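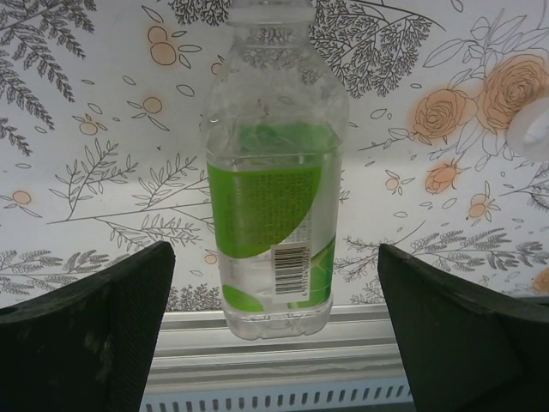 *Iltholm*

**Bobbin tension on a domestic machine, checked before a quilt goes under the needle**

Wind the bobbin at medium speed. Fast winding stretches polyester thread, and it relaxes later inside the seam and puckers the backing.

Drop test:

- Load the bobbin case and hold it by the thread tail.
- Give one short jerk. The case should fall 2 to 3 cm and stop.
- If it runs to the floor, tighten. If it does not move, loosen.

Turn the small screw by an eighth of a turn at most, over a dish – the screw is short and comes out easily. Mark the starting position with a fine pen.

Leave the upper tension alone until the drop test passes. Then sew a line on scrap made of the same top, batting and backing. Loops underneath mean the upper tension is too low. Bobbin thread showing on top means it is too high, or there is lint under the flat spring. A folded slip of paper clears that.

Smadi 200 bobbins measure slightly taller than the Sturnberg ones and drag in some cases. Keep the two sets apart.

Change the needle every 7 hours of stitching. Write the settings for each thread on the lid of the box.

14/04/2026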